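Reading time: 3 min

Kumen opens order book for two-arm bench cell, publishes full planning figures for buyers

GREVBY, Thu 12 June. Kumen today opened orders for the Tiris bench cell, a two-arm workstation for handling labware, small containers and packaged goods. The company is also releasing the planning sheet that its own sales engineers use, so that purchasing departments can complete a budget request before the first site visit.

The Tiris cell is sold as a base configuration with two arms, two grippers, cabling, controller and emergency stop. Tables, crates, shelving and workpieces are outside the base configuration and are normally supplied by the customer. Installation at customer sites in North America is handled by Sepúlveda Integration under a fixed-scope contract.

Buyers are asked to plan for four items that are often left out of a first estimate. The floor must be level and rated for 900 pounds, including the table and a full load of stock. Each cell needs its own 20-amp circuit. Replacement finger pads are a consumable and should be entered under operating cost. Cable sets are inspected at every service and replaced on condition, and one spare set per cell should be held on site.

Lead time is 28 weeks from signed order. Customers who need a cell running before the end of the fiscal year in December should note that orders placed now will not meet that date unless they are filled from the pilot allocation, for which a separate request form is available.

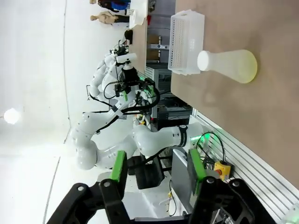 The planning sheet was circulated in draft to pilot customers. One laboratory purchasing manager replied that the hardware price had never been the difficulty, and that what held up her approval was the lack of a line for staff hours during setup. She asked for that line to be added, along with a clear statement of who pays if acceptance testing runs over.

Both points are covered in the released version. Setup is budgeted at 200 staff hours on the customer side, spread across operators, facilities and IT. Acceptance testing is carried out with the customer's own containers and glassware or plasticware, and the list of test objects is fixed in the order. If testing runs past the agreed period for reasons on the supplier side, Sepúlveda Integration carries the additional labor. Objects added after signing are billed at the hourly rate in the contract.

The annual service plan is priced at $2,610 per cell. It includes one scheduled visit, gripper calibration, a functional check of the emergency stop, and software updates. Travel outside the standard service area is charged separately. The plan can be added at any time in the first year, but cells without a plan must pass a paid inspection before joining.

Kumen recommends that customers buying more than one cell stagger delivery by at least six weeks. Tables should be in their final position before the arms are shipped. Moving a table after calibration requires a repeat of the calibration procedure, and that work is not covered by the service plan.

The planning sheet, floor load drawing and electrical requirements are available on request from the Grevby office. Quotations are valid for 90 days.

Contact: Kumen Press Office, Grevby | © Kumen. All rights reserved. | Back to top

This site uses cookies to measure traffic and remember your settings. Accept | Manage preferences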